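Neues aus der Greif-Ecke

Radton-Rundbrief, Ausgabe vom 26. Februar

Ihr hattet nach dem letzten Rundbrief gefragt, was eigentlich aus unserem Sukora-Versuch geworden ist, und weil ich mich seit Wochen davor drücke, ihn ordentlich aufzuschreiben, kommt jetzt eben die unordentliche Fassung. Ich fange mal mit dem Ergebnis an, dann könnt ihr den Rest beim Kaffee überfliegen: Es klappt! Nicht überall, und an einer Stelle sogar schlechter als mit der alten Methode, aber es klappt.

Kurz für alle, die neu dabei sind. Sukora heißt bei uns das Verfahren, mit dem wir die Hand des Arms aus wenigen Vorführungen lernen lassen. Bisher haben wir für jede neue Aufgabe brav aufgezeichnet, bis alle Beteiligten Nackenschmerzen hatten, und bei 1.000 Vorführungen war dann endlich etwas Brauchbares da. Mit Sukora geben wir nur noch 40 pro Aufgabe hinein. Der Rest kommt daher, dass wir die Annäherung und den eigentlichen Griff getrennt lernen. Die Annäherung ist nämlich bei fast allen Gegenständen dieselbe Geschichte: Arm hinüber, Hand neigen, über dem Ziel zur Ruhe kommen. Das kann man sich von den alten Aufgaben einfach leihen. Neu lernen müssen wir nur das letzte Stück, und genau da gehen jetzt alle Vorführungen hin.
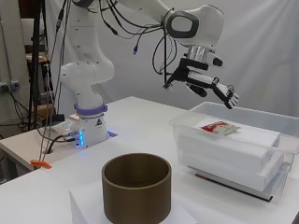

Dass man die beiden Teile trennen kann, ist natürlich keine Neuigkeit, das haben andere vor uns gemacht. Geärgert hat uns immer die Übergabe. Der erste Teil hört auf, der zweite fängt an, und dazwischen macht der Arm einen kleinen Ruck, als hätte er vergessen, was er wollte. Wir haben lange versucht, das mit Glätten wegzubügeln (ich persönlich habe fast den ganzen Januar daran verloren und möchte darüber nicht sprechen). Geholfen hat am Ende etwas viel Schlichteres: Die Übergabe hat keinen festen Zeitpunkt mehr. Beide Teile laufen ein Stück nebeneinander her, und ein kleines Netz entscheidet laufend, wie viel von welchem gilt. Seitdem ist der Ruck weg, und ich schlafe wieder besser.

Den Vergleich haben wir über 182 Läufe gemacht, verteilt auf Behälter und kleine Packungen, und immer abwechselnd mit altem und neuem Verfahren, damit uns nicht wieder das Gleiche passiert wie letztes Jahr, als wir vormittags das eine und nachmittags das andere gemessen und uns dann über die Wirkung der Nachmittagssonne gefreut haben. Zwischen den Läufen haben wir die Gegenstände auf dem Tisch versetzt. Das klingt nach wenig, frisst aber mehr Zeit als alles andere, und wer von euch so etwas schon gemacht hat, weiß, wie einem nach dem halben Stapel die Hand automatisch immer an dieselbe Stelle greift. Deshalb haben wir uns die Positionen auslosen lassen. 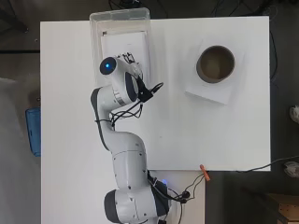

Der Arm an der durchsichtigen Box, rechts der Becher auf seiner weißen Unterlage.

Bei den Behältern liegt Sukora klar vorn. Zylindrische Sachen mit offenem Rand mag das Verfahren besonders, vermutlich weil es ihm egal sein kann, von welcher Seite die Finger kommen. Bei den Packungen wird es knapper. Alles, was knittert und flach aufliegt, bleibt schwierig, und bei ganz flachen Tütchen war die alte Methode sogar besser! Das hat uns erst mal die Laune verdorben. Inzwischen glaube ich zu wissen, woran es liegt: Flache Dinge verlangen eine andere Annäherung, viel tiefer und schräger, und die leihen wir uns ja gerade von Aufgaben, in denen sie nicht vorkommt. Da nützt dann auch das schönste letzte Stück nichts mehr. Nachgemessen ist das noch nicht, nehmt es bitte als Vermutung von jemandem, der zu lange auf Kurven gestarrt hat.

Noch etwas zum Rechnen, danach wurde ich mehrfach gefragt. Ein Training dauert ungefähr 20 Minuten, und das auf dem alten Rechner unter dem Fensterbrett, den alle nur noch als Heizung kennen. Man kann also morgens vorführen, rechnen lassen, ausprobieren, feststellen, dass man Unsinn vorgeführt hat, und das Ganze vor dem Mittagessen wiederholen. Für mich ist das fast der größere Gewinn, größer jedenfalls als die paar Prozente bei den Behältern. Früher hat man einen Fehler in den Daten erst gemerkt, wenn man schon an der nächsten Aufgabe saß.

Seit letzter Woche beschäftigt uns nun das Tablett. Das ist als Aufgabe ziemlich gemein, denn von oben greifen kann man es schlecht, und die Hand muss an die Kante heran und dort mit Gefühl arbeiten. Hier geht es viel um Kontakt: ab wann liegen die Finger an, wie stark dürfen sie drücken, wann rutscht etwas weg. Unsere Kollegen von Woko haben uns dafür ihre Auswertung der Gelenkströme überlassen (danke nochmal!), und damit lässt sich der Kontakt halbwegs sauber erkennen, ohne dass wir Sensoren in die Fingerspitzen bauen müssten.

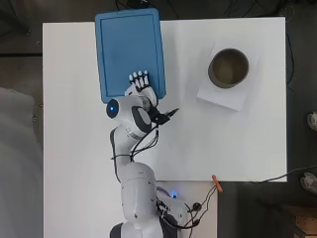
Die Finger am unteren Rand des blauen Tabletts.

Zahlen gibt es dazu noch keine, und ich werde mich hüten, welche zu versprechen. Die ersten Vorführungen sind im Kasten, ein Teil davon fliegt sicher wieder raus. Wenn das Tablett läuft, wollen wir dieselben Aufgaben auf den Workneh-Aufbau im Nachbarraum übertragen und schauen, wie viel von der geliehenen Annäherung dort noch taugt. Ich tippe auf »das meiste«, im Büro wird dagegen gewettet.

Die Auswertung der Läufe liegt im gemeinsamen Ordner unter Sukora, die Rohdaten schicke ich auf Anfrage. Und falls jemand eine gute Idee für die flachen Tütchen hat: Schreibt mir, gern auch halbgar!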